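Tenbridge Toy Library – minutes of the sorting meeting, May 21, 2020

Last updated by Melaniia

At the table: me (Melaniia Mykhailiuk, typing as we go, so forgive the spelling), Dennis Were, Oduor Kirui and Gitau Odera. Godfrey Kashindye sent his apologies and a long message about shelf labels, which I'll get to.

Last time's notes

Dennis read them out and we agreed them, apart from the bit where I'd put the jigsaws down as finished. They aren't. Gitau still has 11 in his hallway and would very much like his hallway back. He's going to bring them over in two trips.

The big bricks

Most of the evening went on these! We've had the chunky bricks in one enormous tub for as long as I can remember, and families borrow "some bricks" and bring back "some bricks" and we've all been too polite to ask whether it's the same lot. Oduor wants them split into proper sets in drawstring bags, 51 bricks to a bag, with a card inside. Dennis thought that was too many for a little one to tip out and for a tired parent to pick up again. We went round this for a good while. In the end we settled on Oduor's number for the bags that go home and smaller tubs for the play table here.

Then colours. I'd have gone for all-blue bags and all-yellow bags because they look so lovely on the shelf, but Gitau said his two never build in one colour and he can't think of a child who does. Fair enough – mixed bags it is.

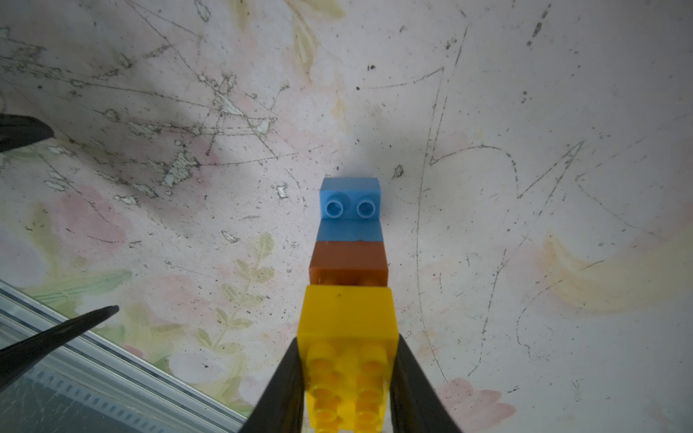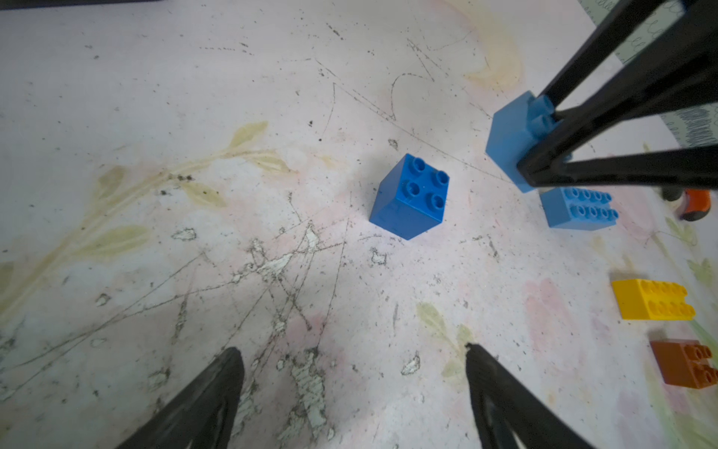 Are we keeping the old flowery surface under the bricks?
For now, with a cloth over it. It's scratched and the pattern is flaking, so Dennis will price up a plain wipe-clean one and we'll decide in July.

I did say I'd miss the pink flowers. Oduor said I could have them for my kitchen, which I'm choosing to take as a kind offer.

Washing

We agreed every brick gets a wash before it goes in a bag. Warm soapy water, a soft brush for between the studs, then out on towels overnight. Dennis asked if we could put them through his dishwasher and I've asked him please not to until we've tried it with a few odd ones first. Anything cracked or chewed goes in the bin bag by the door, and we don't hold a debate over each one (we know what we're like).

Shelf labels

Godfrey's message, boiled down: the Skurnell shelves are fine, the labels on them are not, and half of them still name toys we gave away. He'd like pictures on the labels so children can help put things back. Everybody liked this. I said I'd draw them, then remembered what my drawing is like, so Gitau's going to ask his eldest.

Money

Dennis has the tin. We can pay for the drawstring bags out of what's in there, and the surface will have to wait till we know the price.

Jobs before next time

Oduor – order the bags, make up 3 as a trial
Dennis – prices for the new surface, bring towels
Gitau – jigsaws, and a word with his eldest
Godfrey – list of which labels are wrong
Me – brushes, washing-up bowl, type this up

Any other business

Oduor has found the missing lid for the play dough box. It was on the other play dough box.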